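Let the Students Fold the Towel Badly

by Aldana Troncoso
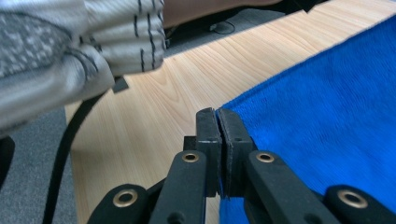 I teach the second-year robotics project at a small technical college, and every June I have the same discussion with my colleague Ottar Lundgren. He thinks that the students should spend their time on programming, and that collecting demonstrations by hand is work for a machine shop or for nobody. I think it is the best part of the course. A student who has a corner of blue towel pinched between two black fingers, on a plain wooden table, must make a decision that she has never needed to make before: how much cloth is enough? With her own hand she would feel it. With the gripper she has to look.

Our project has the name Erkham, after the street where the college stands. The task is to fold one towel in half and then in half again. Each team must give 200 demonstrations before it may train anything. Ottar says that 100 would be sufficient, and for the training maybe he is right. But I have watched 14 teams do this work, and in the first hundred the students are mostly fighting with the tool. After this they begin to talk about the cloth. They notice that a thick edge slides in another way than a thin one, and that their partner always starts from the left corner without knowing it.

I also do not agree with the people who want to remove the bad folds from the data. Last year Maxence Leblanc kept all of his, also the ones where the towel fell on the floor, and he wrote a short note for each. His final report was not the most beautiful, but he could explain every failure of his model. Another team cleaned everything and had a better score. When I asked them why the robot let go too early, they were silent for a long time.

It is true that the work is boring, and some students complain to me, with reason. Ten minutes of it is interesting and three hours is not. We could make the sessions shorter, and I would accept this. What I would not accept is to download a finished set of data from somewhere and call it a project. Ottar will bring this proposal again in the next meeting, and I will bring a towel.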